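4.3 开放日现场演示：让外行看懂机器缝合

前面几节讲的都是系统本身，这一节我想换个口气，讲讲我们把它搬出来给人看的那一天。论文里写开放日好像有点不正经，不过那天下午学到的东西，比我在实验室里闷头跑两周还多（这话组里有人不同意，我先写上再说）。

开放日定在6月27日，地点是Dollthorpe的教学楼一层。原本的计划很简单：Odska平台放在房间一头，观众站在围栏外面，看大屏幕，听我讲解，讲完一轮换下一批人。我们一共排了14轮，每轮不超过16个人。排这么满是我的主意，事后嗓子哑了两天，下次不会这么干了。

先说材料。演示用的是Stavik项目一直在用的仿组织垫，颜色偏粉，表面保持湿润，打光以后会有很多细小的反光点。平时做实验我们挺烦这些反光点的，分割模型老是被它们带偏，第3节里那一大段预处理有一半就是为了对付它们。可是观众喜欢！不止一个人跟我说看起来“很真”。有位带着孩子来的家长一直往后躲，孩子倒是恨不得贴到屏幕上去。我当时就想，逼真程度这件事，做算法的人和看热闹的人，要求真的不太一样。

再说画面。我们给观众看的是近处小相机的视角，没有用房间里那台全景相机。5月份彩排的时候两种都试过，全景画面里器械只有一丁点大，大家看了半分钟就开始聊天。换成近景以后安静多了，针一动，前排的人就跟着屏住气。缺点也有：近景里靠镜头近的那把器械会糊成一大片，把下面的垫子挡住一块，第一次看的人常常问我那团灰的是什么。我讲到第三轮才学乖，开场先花一分钟教大家认画面，哪边是上面伸下来的器械，哪边是下面伸上来的器械，哪条黑的是线，哪条银的是针。教完再开始，问题的质量明显不一样了。

图7选了四个近景画面。我挑的标准很随意，就是那些观众看到时会追问“它现在在干嘛”的瞬间。

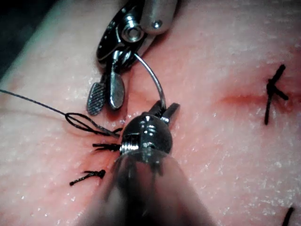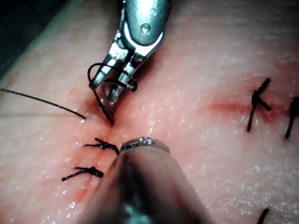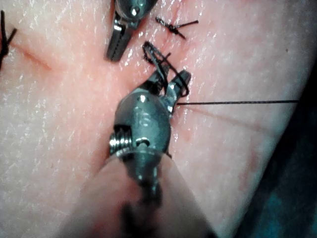
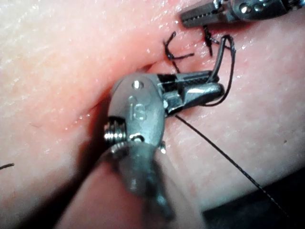 图7 仿组织垫缝合演示的近景画面。各幅中均可见两把器械、黑色缝线和已打好的线结；前两幅中还可见弯针。

先聊第一幅。弯针架在两把器械之间，下方器械的钳口夹着针的一端，我在现场管这个叫“递筷子”，效果很好，连年纪小的观众都懂。递针在我们的状态机里是单独的一个状态（见表2），讲起来只要一句话，调起来可花了我们好多时间。两边都碰着针的时候，谁先松、谁后松，松多少，全是细节。当时有位观众问我，为什么不用一只手从头缝到尾，省得递来递去。我说你回家拿一只手穿针试试，他笑了，后来那一轮结束他又回来问了十分钟，问得比审稿人还细。

第二幅是弯针夹在上方器械钳口里的画面，黑线绕在钳口周围。线绕在器械上，在观众看来像是“缠住了”，每次出现类似画面，人群里都会有人替它着急。这给了我一个教训：讲解词里得提前说清楚，线圈本来就是打结动作的一部分，绕上去不等于出了岔子。当然也有真缠住的时候，那天我们按过暂停，手动理了线再继续。所以光看一幅静止画面，我自己也不敢替它打包票，得回去翻日志才知道是哪一种。

后两幅离器械更近，看不到针，主角是线。第三幅里线圈搭在张开的两片钳口上，另有一段线几乎水平地拉向右侧，绷得挺紧；第四幅的线圈高高拱在钳口上方，余下的线斜着往右下走。我喜欢把这两幅放在一起给学生看，同样是一圈线，形状差这么多，视觉模块却都得认出来“这是一个圈”。我们早先的版本用固定模板去套，碰上第四幅这样竖起来的圈就不太灵，后来改成沿线追踪（第3.2节），才算好一些。顺便说一句，第三幅里垫子上有一道淡淡的影子从钳口附近斜斜地往右走，跟那段绷直的线越分越开。影子这个东西真的很烦人，追踪器跟着影子跑的事我们遇到过不止一回，开放日当天房间的顶灯又比实验室亮，我提前半小时到场就是为了调灯。

说到线结，观众最爱问的是“打得结实不结实”。这个问题我没法靠画面回答，线头朝哪边翘、剪得长还是短，跟结实与否没有直接关系。我在现场的说法是：想知道结不结实，得去拉。于是我们在门口摆了一张小桌子，放了几块彩排时缝好的旧垫子和镊子，谁想拉都可以拉。这张桌子后来比机器还热闹（我有点吃醋），有位同学拉得太起劲，把整块垫子从底板上扯了下来，结倒是还在。严格的拉力数据请看第5节，桌子上的这些不算数，我们也没有记录。

控制方面多说两句。演示跑的是Mahmoud控制器，版本和第4.1节的实验相同，只改了一处：把动作速度调慢了。原速下观众跟不上，我的嘴也跟不上。调慢带来一个我们没想到的副作用，线在半空停留的时间变长，会慢慢往下垂，线圈的形状跟着变，原先调好的抓取点就有点偏。头两轮我们一直以为是相机被人碰歪了，重新标定了一遍还是偏，后来组里一位同事盯着屏幕嘀咕了一句“它是不是太慢了”，我们才反应过来。之后把绕线那一段恢复原速，其余动作仍然慢放，偏差就小了。这个现象我们后来回实验室单独重做过，结果放在附录C，这里只讲它是怎么被发现的。

现场日志总共存下4000条状态记录，其中一部分因为时钟没对齐，跟画面配不上，分析的时候只好丢掉。这事怪我，早上布置场地时换了一台交换机，忘了重启同步服务。写在这里，希望以后做公开演示的朋友出门前多看一眼。

还有几件零碎的事，不知道放哪儿，就放这儿了。垫子要勤喷水，大灯一照干得很快，干了以后表面的反光变少，画面看着舒服，可是针进得涩，推力曲线会变样。备用缝线要提前剪好，当着一屋子人现剪，手会抖。讲解的人最好别同时管急停，我前面4轮是一个人兼着的，总惦记着手边那个红按钮，话说到一半就断，后来换了同事专门守着，我讲得顺多了，他也看得更专心。

散场前照例留了提问时间。问得最多的是什么时候能用到真人身上，我的回答每次都一样：我们做的是仿组织垫上的研究，离那一步还很远，中间隔着很多不归我们管、也不该由我们来下结论的事情。有人听了略显失望，也有人松了口气。问卷里关于这一条的回答比较分散，我们在第6节和其他题目放在一起讨论。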